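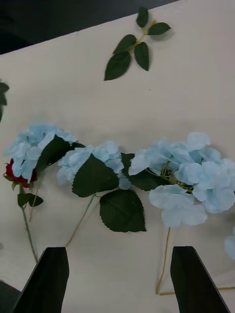 Figure 1. Hortensias artificiels bleu pâle, rose rouge et brin de feuilles isolé sur le plan de travail crème.

3.2 Matériel floral et disposition sur la table

Les éléments proviennent du fonds Bellon, constitué par l'atelier Nellach pour l'étude des gestes de composition florale. Nous avons retenu deux espèces imitées, l'hortensia et la rose, pour leur contraste de volume. L'hortensia forme une tête arrondie de petits fleurons à quatre lobes, portée par une tige mince. La rose a une fleur plus dense, d'un rouge profond, et des feuilles plus petites. Le feuillage est vert foncé dans les deux cas, avec un bord dentelé, ce qui complique le tri visuel lorsque les pièces se chevauchent (figure 1).

Le plan de travail est de teinte claire et unie. Ce choix reprend celui de Beaulieu et Fraser, qui avaient observé en juin que les participants hésitaient davantage devant une surface à motifs. Les ombres portées restent douces et n'ont pas gêné l'annotation. Les fleurs sont posées à plat, sans vase ni mousse, et les participants composent directement sur la table.

Le recouvrement est la principale source d'ambiguïté. Une rose glissée sous une tête d'hortensia ne montre plus que le pourtour de sa fleur, et une large feuille peut masquer la base d'une grappe. Dans le codage, une pièce est dite « partiellement couverte » dès qu'une autre passe devant sa fleur - les feuilles qui ne croisent que la tige ne comptent pas. Les brins détachés, qui ne portent que des feuilles, reçoivent une catégorie à part. Ils servent à combler les vides en fin de composition et plusieurs participants les mettent de côté dès le début.

Chaque séance dure 20 minutes. Deux codeurs, Réjean Melnyk et Sanne Baert, ont annoté séparément les dispositions à l'aide de la grille Junus, puis discuté des désaccords. Ceux-ci portaient surtout sur l'attribution des feuilles situées entre deux têtes voisines. Lorsque la tige d'origine n'était pas visible, la feuille a été codée comme indéterminée.

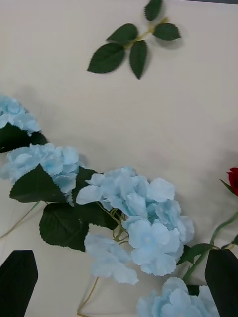
Pourquoi utiliser des fleurs artificielles pour étudier la composition florale ?
Les fleurs fraîches se fanent et se froissent d'une séance à l'autre, alors que les pièces en imitation gardent à peu près leur forme et permettent de proposer le même matériel à tous les participants. On y perd le parfum et la souplesse des tiges, deux aspects que notre grille ne mesure pas.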